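Section 2: Setting up your first practice layout

By now you should have the Clikine desktop app installed and your license key typed in. If the app still shows the gray padlock, go back to Section 1 and do the last step again. I skipped it myself the first time and spent an evening wondering why nothing would load.

I write these guides for Livetdale, and I try to write them the way I'd talk you through it if I were sitting beside you. So we're going to start in the simulated room and stay there for a while. Please don't plug in your real arms yet! You can crash a simulated arm all afternoon and it won't cost you a cent.

What you need open before you start:
The Clikine app, version 2.392 or later
The Plorimik block pack (it's in your downloads folder, still zipped)
A mouse with a scroll wheel. A trackpad works, but I find it miserable for this.

Loading the room

1. Click File, then New Workspace, and pick Two-Arm Table from the list.

2. Wait for the room to draw. On my old laptop it takes nearly 40 seconds, and the window can go white in the meantime. Leave it alone.

3. Drag the Plorimik zip file straight onto the window. You don't have to unpack it first.

4. In the Objects tab, turn on Box, Blue and Block, Yellow. Set the block count to three.

5. Press Place. The app puts the box down first and then the blocks beside it.

Note: if a block lands on the floor, press Place again. There's no need to start over.

Now spin the view with the right mouse button until you can see both arms and the whole tabletop. I like to look in from the front and a little above, so the rig doesn't hide too much. Your screen should be close to mine.
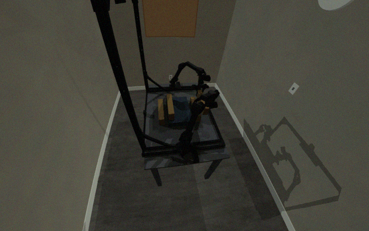
Two-Arm Table workspace with the blue box and yellow blocks placed.

My near arm covers part of the block on the right from this angle, and yours may well do the same. Hold Shift and drag to slide the view sideways for a better look before you go on.

Moving the arms

6. Click the far arm. Its name lights up in the side panel — if you get the near one by mistake, press Tab to swap.

7. Drag the Height slider up a little, then back down. Go gently, the sliders are quick.

8. Press the space bar to close the gripper, and again to open it.

9. Do the same with the near arm.

Caution: the grippers can end up very close together over the table. Raise one arm out of the way before you swing the other. In the simulator a bump only gives you a red warning bar, but with real hardware you could bend a finger or strip a gear, so get into the habit now.

10. When you're comfortable, click Save Layout and give it a name you'll recognize later. We'll load it again in Section 3, where we pick up a block and drop it in the box.

If the shadows on the wall make the picture jerky, open Display and switch them off. It changes the look of the room and nothing else.

Agnes Aitken
Last revised 03/07/2025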